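Hardscape and Patios > Design Talk
Thread: Dark curved bands in a pale slab patio, am I biting off too much?

pebblewren
Posted 28 Nov 2021

Hello all, I've been reading this board for a good long while and finally have something to ask, so please forgive the length of this, I do go on.

We are planning a new patio behind the house, replacing a tired old deck that has been more nuisance than pleasure for the last few years. The area works out at 796 square feet, which I know is on the generous side, but the yard drops away nicely at the back and we do eat outside from the first warm evening until well into the fall. The base slabs will be pale gray and beige mixed, laid in a plain grid. That part is decided and I love it.

What I'd like to do is run a pattern of darker bands through it. I got the idea from the big plaza at Skirutstead, where the paving has these sweeping dark arcs crossing over each other. We walked across it in March and I could not stop looking at my feet (my husband ended up steering me by the elbow). I came home and filled most of a notebook with curves.

My questions, such as they are. Can a reasonably careful pair of amateurs cut curves like that into square slabs? Would you lay the band first and fit the pale slabs up to it, or lay everything and cut the channel afterward? And does a big pattern look silly on a home patio when you can only see it all from the upstairs bathroom?

Thank you kindly in advance!

oldtrowel_gus
Replied

Welcome, and never mind the length, we're all retired or hiding from a chore around here.

I laid paving for a living for a long stretch and I'm going to be the grump on this one. Curves in square slabs are lovely when somebody else is paying. Every slab the curve touches gets cut, and it gets cut on both sides if your band runs through the middle of it. On gentle curves you'll manage. Where two arcs cross you get little slivers, and slivers crack. Anything narrower than 3 inches I would never leave in a floor people walk on, and in a crossing pattern you will have plenty that are narrower than that unless you plan very carefully.

My honest suggestion is straight bands. A dark border with two diagonals across it looks very smart and you can do every cut with a rented table saw and a cup of coffee next to you.

marigoldmile
Replied

Oh Gus, let the lady have her curves!

We did ours two summers ago, my sister and I, and neither of us had ever held a saw bigger than a bread knife. It was only one curve, I grant you, a long lazy one running from the kitchen door down to the pear tree, but it came out beautifully and I still get a bit of a lift when I take the compost out. We drew it full size with a garden hose first and left the hose lying there for a whole week so we could walk past it and change our minds. We changed our minds every day. I'd recommend that to anybody.

On your second question, we laid all of the pale slabs dry, marked the curve right on top of them with chalk, lifted the marked ones, cut them on the lawn and put them back. Number them on the underside. Please, please number them on the underside. We did not number ours and it cost us an entire afternoon and very nearly a friendship of fifty-odd years.

pebblewren
Replied

Thank you both, this is exactly what I was hoping for, even the grumping!

Gus, I hear you on the slivers. I hadn't thought about the crossings at all, I was thinking of it like drawing with a fat marker. If I kept to arcs that never met, would you be happier?

Marigold, the hose is going out tomorrow. I may need to borrow a second one from next door.

oldtrowel_gus
Replied

I'd be happier, yes. Happy is a strong word.

If you do want a crossing, make one band clearly the boss and let the other stop against it on each side. People's eyes will carry the line through. And keep your cut pieces on the big slabs by shifting the whole drawing a few inches one way or the other until the worst slivers disappear. It's amazing what a small nudge does. Do that on paper, with the grid drawn to scale, before you buy a single thing.

terrace_tabby
Replied

Popping in from the next state over with a word about materials. We used the Kauppinen dark pavers for our bands, and the color has held up nicely, though they came a hair thicker than the pale slabs and we had to shave the bedding down under every one. If you're mixing two ranges, take a sample of each out of the box and stand them side by side on something flat before you order. I wish I had.

For the joints we filled with Clitix, the darker of the two shades, and I'm on the fence about it. It sets up well but the dark shade made every joint between the pale slabs jump out like graph paper. If I had my time over I'd use a pale filler everywhere except inside the bands.

fernandbrick
Replied

I have to disagree with Tabby there, in a friendly way. I like a joint that shows. The grid is half the charm, it gives the curve something to swing against. When the joints vanish you've just got a big pale floor with a squiggle on it. We went darker all over and I've had nothing but kind words, apart from my brother, who said it looked like a bathroom, but he says that about most things.

What I would warn against is sealing it shiny. We tried Zokeo on a test corner and it was too glossy for my taste, and the dark pieces came up nearly black while the pale ones hardly changed. Some people may want that. I scrubbed it off, which took me the better part of 3 weekends.

terrace_tabby
Replied

Ha, fair enough, it's your patio and you're the one who has to have breakfast on it. I still say the joints should be quiet. At Skirutstead you can hardly make them out between the bands and I think that's why the big shapes carry so well.

marigoldmile
Replied

Has everybody been to this plaza except me? I feel I've missed a party.

pebblewren
Replied

You really should go, Marigold, it's a nice afternoon out and there's a good bakery two streets behind it.

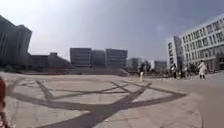 The dark bands at Skirutstead, with the tall building at the back left

The broad band is the one I'm besotted with, how it comes up and swings off to the right. Then there are the thinner ones looping around on the left, and they make something like a circle or maybe a star, my husband and I can't agree on which. I know I can't have all of it. I'd be thrilled with the one broad sweep and perhaps a single thin loop to keep it company.

marigoldmile
Replied

Oh, now I see! Oh, that's grand. I'd have pictured something much fussier. I'm with your husband, whichever one he said.

oldtrowel_gus
Replied

All right, I'll admit that's a handsome piece of ground. But look at the right-hand side, where the bands run out to thin points. That is precisely what I'm talking about. A city can have those cut at a stone yard by somebody who does it all day. You'll be standing in your yard with a rented saw trying to bring a paver down to a needle. End your bands square, or run them off into a flower bed where the planting covers the finish. Creeping thyme hides a multitude of sins.

Notice too how much open space it has to play in. A sweep like that wants room. On 796 square feet I'd keep the band to a single slab's width or less, or it will eat the whole patio.

fernandbrick
Replied

Gus is right about the points, and I'm sorry to say it out loud because he'll be unbearable. I'm not with him on the width, though. Go thin at home and it reads as a crack or a drain line, especially once there are chairs standing all over it. I'd want it good and bold. You can see in pebblewren's picture that the broadest band is the one your eye goes to, and the skinny ones are more of an accompaniment.

Try it with strips of old roofing felt cut to different widths. Lay them down, go upstairs and look from that bathroom window.

terrace_tabby
Replied

Seconding the felt. Or old bedsheets dyed dark, which is what we used, and the dog thought it was the best day of his life.

One more practical thing, buy extra of the dark. We allowed 5 percent over on the pale and it was fine, but on the curved bands we burned through that before lunch. You lose so much to the offcuts. I ended up driving 60 miles for one more pack and the shade was a touch off. It's under the grill now where it can think about what it's done.

pebblewren
Replied

I have been out with two hoses and a very patient husband, and here is where we've got to. One broad band, starting by the back step and sweeping up to the right, ending in the lavender bed so there's no point to cut. One thinner loop off to the left that stops against the broad band on each side, as Gus said. I've drawn it on the grid and nudged it over twice, and all but a couple of the slivers have gone.

Joints still undecided. I lean toward Tabby in the mornings and fernandbrick in the evenings. I'm going to fill a few slabs with each and leave them by the shed over the winter to see how they weather.

The Kauppinen samples are on order, both thicknesses. Gus, would you be willing to look over the drawing if I scan it? I've shaded the two pieces that still worry me.

oldtrowel_gus
Replied

Send it over. Put the slab sizes on it and mark which way the ground falls, you haven't mentioned drainage once and it's been keeping me up.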